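Bustden Forum > Desk Stuff > Pens, Pencils & Paper

Thread: Refilling a mechanical pencil without snapping half the leads

grainyday wrote:
Okay, be gentle with me. I bought one of those little tubes of leads and I've already wasted a bunch trying to get them into the pencil. Do you feed them in through the tip or the back? My brother says tip. The leads say otherwise, in pieces, all over my carpet!

pirnidora_fan wrote:
Back end, always. Take off whatever is on top (cap, eraser, depends on the pencil), drop the leads in, close it up, click until one shows. Two at a time, max. I've seen people cram in the whole tube and then wonder why it jams.

Plondora70 wrote:
Disagree on the back-end-always thing. If there's just one lead left and I'm in a hurry, I hold the button down and slide it in from the tip. Works fine if you have steady hands and a hard surface under you. Carpet is your real problem, grainyday.

Vilgot wrote:
I'm with the back-end crowd. I do mine on a wood top, my favorite place in the house for fiddly jobs, and I love that grain. It does hide a dropped lead pretty well though, so maybe put down a sheet of white paper if yours is as busy as mine.

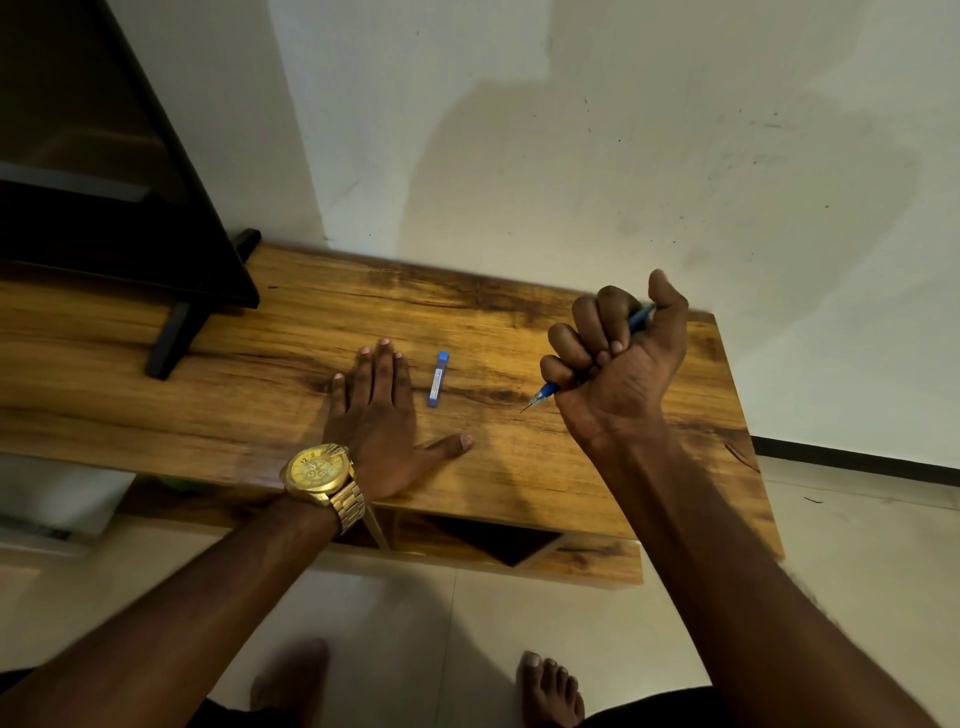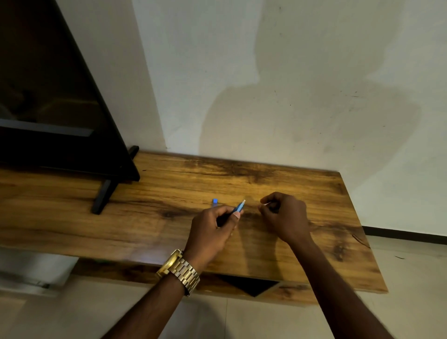
Vilgot Öberg
Moderator, Pens, Pencils & Paper

Oh, and keep track of the small parts! Caps love to roll away. I put mine down right by the pencil and don't let go of the lead until it's lined up.

grainyday wrote:
That wood is gorgeous. Is it a desk or a TV stand?? And don't you worry about scratching it with the metal tip?

Vilgot wrote:
Bit of both, I guess, I use it for everything. A scratch would vanish in those knots anyway.

Plondora70 wrote:
I'd take the watch off first. A big metal bracelet on a nice wood top makes me itch.

ivar_f wrote:
Leave the man's watch alone, it looks great. I've got a Nordin pencil with up to 200 refills behind it and the back end has never let me down. Ivar Fjeld, signing off for dinner.

grainyday wrote:
Tried it on the kitchen counter, two leads, from the back. Nothing snapped! My brother is still saying tip.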